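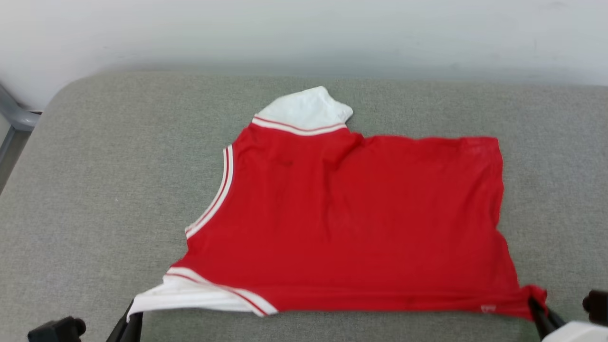 Flendthorpe Jersey Folding Set - README

Welcome, and thank you for stopping by. This folder holds our notes and pictures on folding basketball jerseys and other sleeveless tops at home, on whatever soft surface happens to be handy. It was put together by Nisha Dubey and Szymon Górecki, with a good deal of patient help from Bimla Bajpai, who has folded more team laundry than the rest of us combined.

What's inside

The set has 2,000 pictures, sorted into 4 folders by the kind of garment: jerseys, tank tops, undershirts and vests. Jerseys are the biggest folder by far, and the one we're fondest of. Each picture has a short text note beside it giving the main color, the trim color, the surface, and how far along the fold is.

How we name the stages

We use "spread," "partial," "folded" and "stacked." Partial covers a lot of ground - a jersey can be lying nearly open with one side tucked under and still count. A red body with white showing at the neck or underneath is also partial, and the main color is still entered as red. Please don't write "red and white" there, as the white goes in the notes.

Striped trim gets its own line. Write the base color first and then the stripes, so white ribbing with two thin red stripes becomes "white, red x2." Neck and armholes usually match, but do check both.

A few things to know

Mesh fabric slides about and wrinkles in its own way, and we left the wrinkles in. Smoothing them flat before every fold would have given us a set that looked like nobody's living room. Cushions, beds and rugs are all listed as "soft," with the color added after it (for example, "soft, gray").

Corrections

Akash Dixit looks after the notes files and is very glad to hear about mistakes, even tiny ones. Please send the picture number along with the line you'd change.

Last updated Feb 22, 2024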